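Lundness Community Help Pages
Workshop and Home Builds > Robotics and Automation

Two-arm home build: cushion slips when both grippers close

Posted by Tarmo Lepik, 19th August

I should be grateful for advice from members with experience of two-arm builds. The machine has been assembled at home over the past year, and its present task is to lift a cushion from the sofa and set it down again in a chosen place. Both arms run from a single controller, and the closing force of each gripper is set on a scale of 0 to 200. Both are presently set to 50.

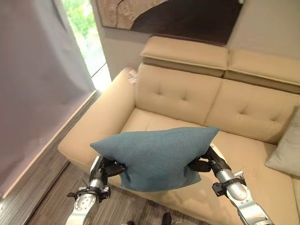

The difficulty arises during the lift. If the two arms do not begin to rise at the same moment, the cushion turns and one corner slides free. Raising the force to 200 prevents the slipping, but the cover is then pulled out of shape. I have also altered the waiting time between closing and lifting, without a clear result. Is this a matter of force, or of timing?

Rūta Priedītis

In my opinion the fault lies chiefly in the timing. Please confirm whether each arm reports that its gripper has closed before the lift command is sent. If the program merely waits for a fixed period, the slower arm may still be closing when the other begins to move. The lift should be made conditional on both reports having been received.

I would also recommend bringing the two grippers slightly towards each other after closing. A soft object held under tension between two arms will tend to creep out of the weaker grip.
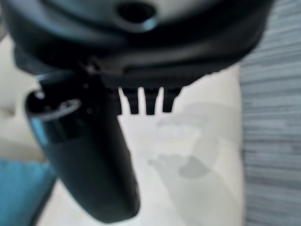

Members who use the Rätsep controller should note that its waiting time is entered in milliseconds and that the field accepts no value above 999. A larger entry is cut to three digits without warning. I would advise checking this before any other change is made.

With the timing corrected, return the force to 50 and increase it in steps of 10 until the cushion is held through a full lift. Kindly record the setting for each arm separately.

Rimantas Dambrauskienė

Have you considered rubber pads? They are inexpensive and may be fixed with ordinary glue.

Tarmo Lepik

I thank both members for their replies. The controller is indeed a Rätsep, and I had entered 1500 as the waiting time. I shall correct this first and leave the question of pads until afterwards.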